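The Rarkholm Sloping Bin, in grey metal

Product code 326. In stock, usually sent out within the week.

If you have ever spent the last part of an afternoon fishing about in the corner of a square box for one small plastic fitting, you will understand why we are so fond of this one! The Rarkholm is a large, open-topped rectangular bin with walls that slope inwards on all four sides, so that little things tend to slide down towards the floor and stay where you can get at them. We have sold it for several years now (it came to us by way of Kosmas Andreadis, who had been making something very like it for his own workshop and was talked into making a few more), and it is still the one we end up recommending when somebody rings and says they simply want a good, plain, roomy bin for bits and pieces.

It comes in one colour, grey, and we do get asked about that. We tried a painted version one April and it looked lovely for about 80 days, after which the floor had worn through to the metal and customers were sending us rather sad letters. The bare sheet scuffs too, of course, and quite quickly, but the marks blend into one another and after a while the whole floor takes on a soft, mottled look that Lucienne Hamel in our packing room says she prefers to a new one.

There are two small round holes in the floor near the front. You can bolt the bin down through them if you like, or leave them be. Anything slimmer than a pencil may find its way out, so if you keep pins or very small screws, do ask us for the Carré floor liner, a thin mat cut to fit, which lifts out for washing.

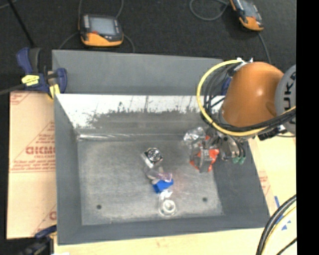 Small mixed parts are where it really earns its keep, clear plastic and coloured pieces and shiny metal ones all in together, and you needn't sort them before they go in. One thing to bear in mind is the light. Bare metal does throw back a strong glare if there is a lamp straight overhead, particularly off the rear wall, and see-through pieces can be hard to pick out against it. Moving the lamp a little to one side helps a good deal.

To clean it, use warm water, a drop of washing-up liquid and a soft cloth, then dry it well along the seams. Please don't use wire wool.

Bin, grey metal: £245
Carré floor liner: sold separately
Delivery: free on orders with two bins or more

Questions about sizes or larger orders go to Inès Arnaud at the Nusine shop, extension 207.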